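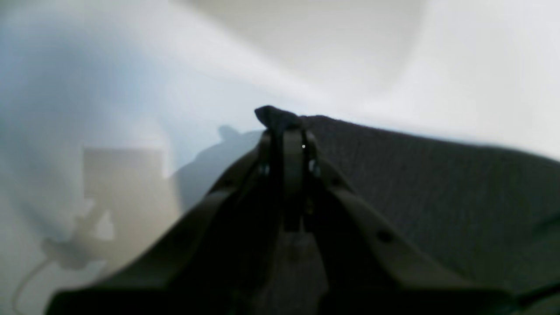
Caring for Dark Knit and Felt Fabrics

Hiltura Textile Care recommends the following procedure for charcoal, black and other dark fabrics handled at home. It applies to throws, garments and loose covers. Items with a sewn-in lining should be taken to a professional cleaner.

Before washing

Read the care label. Shake the item outdoors and remove lint with a soft brush, working in one direction only. Empty any pockets and close all zippers.

Washing

Turn the item inside out and wash it in cold water on the gentle cycle, with similar colors. Use a liquid detergent made for dark fabrics – powder may leave pale marks in a dense weave. Wool felt should be washed by hand and never wrung.

Drying

Press out excess water between two towels. Lay the item on a flat rack away from direct sun and ease the edges into shape. Turn it once after some 3 hours.

Folding and storage

1. Spread the dry fabric on a clean table.
2. Lift one corner and smooth the folds outward with the flat of the hand.
3. Bring the long sides together, then fold loosely in half.
4. Store on a shelf with nothing heavy on top.

Items stored over the summer should be refolded along new lines in August. Residents of the Bradiren district may bring badly creased pieces to the Hiltura counter for steaming.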